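Belts, belts, belts

30 January 2026

Quick one tonight, been meaning to write this up for ages and the notes are getting away from me.

So. We're on the belt set for Gumstead now. Two arms, two hands, two woven belts and a black box, and somebody on the controls going over and over the same little job. Pick up a belt, get it to the box, put it in, start again. Sounds like nothing. My shoulders say otherwise.

The target is 758 good examples. Good meaning the belt ends up in the box and the operator didn't stop halfway to scratch their nose (me, more than once). We keep the fumbles too, they go in a separate pile with a tag on them. Sekiguchi is the name of the trainer code, no idea why, it was called that when I got here. It chews through whatever we give it overnight and in the morning we find out what it has picked up. Sometimes a bad habit. In August it learned to pause over the table for ages before every grab, and that was me, that was exactly how I drive when I haven't had a coffee.

Why belts? Soft things are hard. A mug is the same mug every time. A belt is a different shape every time you let go of it, and the braided ones hold a bend, so a curl you left in it ten goes back is still there. The ends are the bit to aim for. Firm, easy to see, and the rest just follows along behind — mostly.

What we change between goes:
where the belts start
which way the buckle end points
which hand goes first
how curled up they are

What we don't change: the table, the box, the backdrop. Not in this batch anyway. There's a second backdrop rolled up in the hall and I keep tripping on it.

We record from the wrists and from a fixed camera out past the table, all at once, and the three have to line up in time or the whole go is binned. Lost 30 like that in one afternoon. Wasn't happy. Clock drift, fixed now, touch wood.

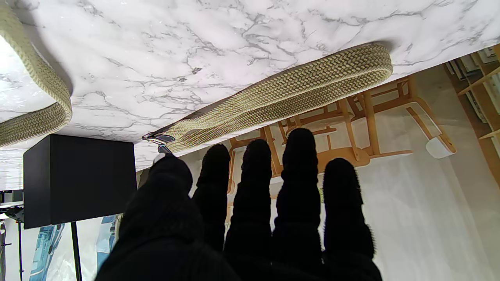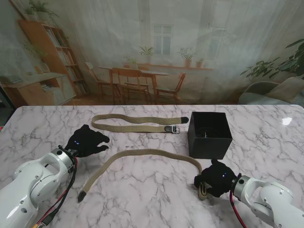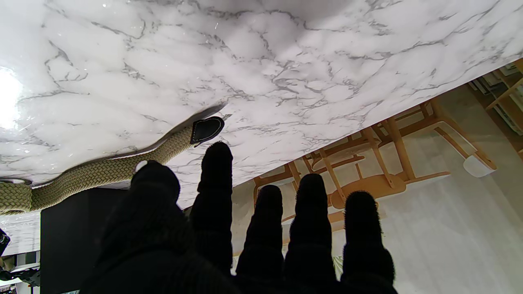
Couldn't you just film one belt pickup really well and have the system copy it?

You'd get a system that can do that one pickup, with the belt in that exact spot. Shift the belt a hand's width and it grabs at bare table. It needs lots of goes that are all a bit different, so it has something to work from when the belt lands in a shape it hasn't met.

Got asked that by a relative over dinner so thought I'd put it here in writing and save my voice.

Other stuff from this week, in no order:

The gloves. Knit ones, over the fingers. Much better grip on the weave than bare fingers, which kept skating off. They do pill and go fuzzy, and they pick up every bit of fluff in the building. I go through them with a lint roller at lunch. Ordering more, in the same colour, becuase changing glove colour halfway through a batch is asking for trouble.

Glare on the tabletop. It's a glossy one and the light bounces. I was going to put a matt sheet down but the Ovitz lot, who get the data after Gumstead, want some shine in there. Real kitchens have shiny benches, fair enough.

Speed. New drivers go too slow, then they get cocky and go too fast, and then they settle. I tell them to bin their first 4 goes of the day without even looking. Nothing in there worth keeping, you're still waking up.

Notes. WRITE THE NOTES. If the go was weird, say what was weird. "Odd one" is not a note. I found a whole page of "odd one" from last year in my own handwritting.

Where we're up to: 70 to go on this batch, then the belts get a rest and it's scarves under the Clorkell label, same table, bigger box. Scarves will be worse. No firm end to grab, and they fold over on themselves. I've asked for one with tassels and been told no.

Right, that's me, dinner's burning. Will put up the settings file when I've cleaned the swearing out of the comments.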